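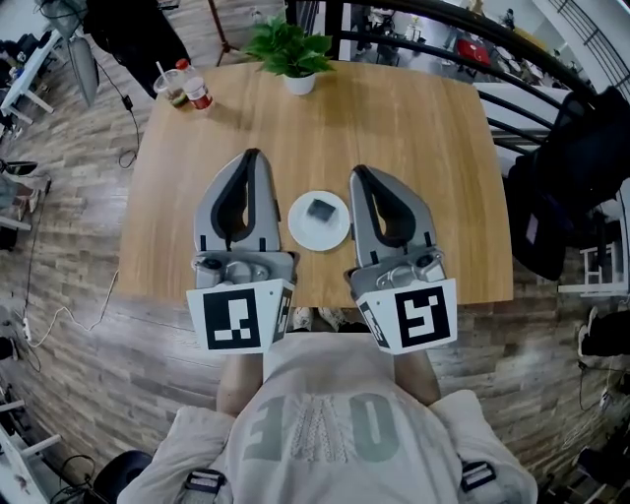
At the light wooden table, gray T-shirt and all.

Hello everyone,

Thank you for all the kind replies about the sourdough starter. I meant to answer each of you and then the week got away from me, so please forgive one big letter to the whole list.

On Sunday someone wrote:

> I moved here in May and my starter has been sulking ever since.
> It doubled like clockwork in Trineck and now it barely gets past
> the rubber band. Same flour (the Derese whole rye), same jar.
> Should I throw it out and begin again? Also, has anyone tried
> the mill at Prillau? I keep hearing it mentioned.

Oh, please don't throw it out! Mine did the very same thing when we came up the hill, and I was ready to bury it in the garden. The kitchen at our old place sat at 465 feet and this one is at 1,644, and I blamed the altitude for a good long while, told everybody so, and was quite pleased with my theory. Then my sister stuck a thermometer on the shelf where I kept the jar and it was a chilly little corner, much colder than I would have guessed. I moved the jar on top of the refrigerator and within 5 days it was climbing up the glass again.

So I would try a warmer spot first, and then feed it twice a day for a while, with a smaller scoop of the old starter each time. I keep back a spoonful, add equal weights of flour and water, and stir until my wrist complains. If your water has a strong chlorine smell, let a pitcher of it stand overnight. I do that out of habit now and couldn't swear to you that it matters.

As for Prillau, yes, I have been, and I liked it very much. They grind on Thursdays (or did when I went) and you can buy a small bag if you ask, though the sign only lists the big sacks. The rye is coarser than the Derese and drinks up more water, so go gently the first time. My first loaf with it came out like a doorstop, but a tasty doorstop, and we had it toasted with plum butter for 2 mornings running.

Whoever asked for the seeded loaf recipe, I haven't forgotten you. It is on the back of an envelope inside my copy of the old Jisari baking booklet, and the booklet is in one of the boxes in the hall. I will type it up as soon as I find it. If anyone else has that booklet, could you look at the page with the caraway rolls and tell me how long they rise? My copy has a butter stain right over the number.

Warm wishes to you all, and happy baking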